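Wattimena releases portion container and basket specification for shared kitchens

DRURNCOMBE – Kitchen storage supplier Wattimena has released the Zambridge range, a set of clear lidded containers and wire baskets for the storage of cut vegetables and other prepared food in shared and small commercial kitchens. Orders open to trade customers in August.

The range was developed at the company's Drurncombe workroom. It replaces the Vorard series, which will remain available until existing stock is sold. Vorard lids do not fit Zambridge containers and should be kept separate where both are in service.

Zambridge containers are supplied in two capacities, 400 mL and 795 mL. Both have transparent walls and rounded internal corners, and both take the same lid. The common lid was the main request from trade customers using the Vorard series, which required a different lid for each capacity. Kitchens changing over from Vorard can reduce the number of lid types on the shelf from two to one.

The wall is clear on all sides so that contents can be identified at shelf height with the lid in place. Wattimena recommends that date labels be applied to the short wall and not to the lid, as lids are commonly separated from their containers at washing up. Labels should be removed before the container goes into the dishwasher.

Lids are coloured and containers are not. Operators who sort food by colour can therefore change the allocation by changing lids only. The company does not prescribe a colour code and advises kitchens to follow the one already set out in their own food safety program. Mixed packs are available on request, with a minimum of 40 lids per order.

The wire baskets are sold separately. Each is a rectangular fine mesh unit intended to group containers on a bench or fridge shelf and to allow air to move around them. A basket can be used open side up to hold smaller items, or with a container set across the rim when bench space is short during packing. Baskets should be placed on a flat, level surface. The load limit with a container across the rim is one full container of either capacity. Containers should not be stacked in this position.

Handling trials were carried out on a plain white bench using typical lunch prep, including carrot, celery, cooked rice and cut melon. The trials covered filling, closing, moving to the basket and reopening. A total of 985 open and close cycles was completed on a single lid and container pair before the sealing edge was inspected. The pair was then returned to use in the workroom kitchen.
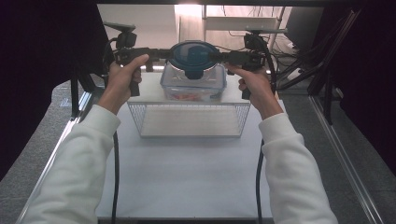 Three changes were made to the lid following the trials. The rim was thickened slightly, the clearance between rim and wall was increased, and the finish on the underside was changed from gloss to matte. The clearance change applies to both container capacities. Sample packs issued before the change carry a plain base, while production containers carry the range name on the base. Customers holding sample packs may exchange them at no charge when placing a first order.

For cut root vegetables, Wattimena advises filling to no more than 10 mm below the rim. Pieces caught between the lid and the wall will prevent a full seal and may mark the edge over time. Hot food should be cooled in line with the kitchen's usual procedure before the lid is fitted.

Containers and lids may be washed in a commercial or domestic dishwasher, lids on the top rack. Baskets should be washed by hand with a soft brush, rinsed and dried upright. Abrasive pads are not recommended on any item in the range.

Replacement lids, containers and baskets will be sold individually as well as in cartons. Cartons are packed by capacity and are not mixed.

The range will be on display at the Drurncombe trade counter from the first Saturday of the month, 9 am to 1 pm. Dimensional drawings, carton quantities and care sheets are available from the counter or through existing account contacts.

About Wattimena

Wattimena designs and supplies storage containers, baskets and shelving for kitchens. Its workroom and trade counter are located in Drurncombe.

Media and trade enquiries: Wattimena trade counter, Drurncombe

ENDS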